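Speaker notes: Allergen information in the shared workplace
Presented on behalf of the Dornville Office of Employee Health
Speaker: Rhonda Morin
Version of Sep 7, 2020

Opening

Good morning, and thank you to the Facilities Division for making the room available. The purpose of this session is to explain the revised guidance on food brought into shared work areas. The guidance was approved in March and applies to all city buildings, including the annex and the two branch libraries. It replaces the memorandum that many of you will have seen posted in the break rooms.

(Pause. Confirm that those joining by telephone can hear.)

Please hold questions on payroll deductions for the meal plan. Those belong to Mr. Strickland's office, and he will take them at the end.

Why the guidance was revised

The previous memorandum addressed catered events only. It required a caterer to supply a list of ingredients and required the host department to keep that list on hand until the event closed. It was silent on food that employees bring from home, buy while traveling, or receive from visitors and then leave out for colleagues.

Last year our office sent a questionnaire to 3841 employees. Of those who reported a food allergy, 51 percent said that they had at some point eaten shared food at work without being able to find out what was in it. Most described small items such as candies, crackers and baked goods. Very few described a catered meal.

(Do not read out individual comments. They were given in confidence.)

What the guidance asks of employees

Packaged food that is shared should stay in its original wrapper until it is eaten. When a large package holds several smaller ones, the outer package should be kept nearby, as the ingredient list is often printed only there.
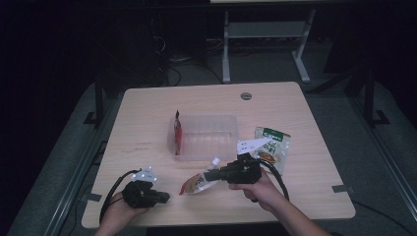 Homemade food should carry a card with the name of the person who made it, the date, and any of the major allergens it contains. Blank cards are available from each floor's supply cabinet. A card that says "may contain nuts" is acceptable if the cook is unsure. A dish with no card should not be set out.

Imported products call for additional care. Under federal rules, food sold at retail in this country must carry an ingredient statement in English, but items carried home from a trip or mailed by a relative may not have one. Employees are welcome to share such items. We ask that they write out the main ingredients if they can read the label, and say plainly on the card if they cannot. Ans Aerts has prepared a one-page list of allergen terms in nine languages, and copies are on the side table.

(Hold up the list.)

What the guidance asks of supervisors

Supervisors are not expected to inspect food. They are expected to see that cards are available, that new employees receive the guidance in their first week, and that no employee is pressed to disclose a medical condition in front of others. Catinca Stanciu of Human Resources is the contact for accommodation requests. These go to her directly and do not pass through the department head.

Emergency response

Each building has at least one person trained in the use of an epinephrine auto-injector. The names are posted beside the first aid cabinet. In the event of a serious reaction, call 911 first and then the front desk. Do not move the person to another floor to wait for help.

(If asked about the Narkevora building: training there was delayed and is now scheduled. Refer detailed questions to Aatos Niskanen.)

Budget and supplies

The first printing of cards cost $300 and was charged to our office. Later printings will be charged to departments by the box, at 100 cards per box. Order through the regular supply form and enter "health, other" in the second field.

Questions

Take questions from the room first, then from the telephone line. Mr. Strickland to follow on the meal plan.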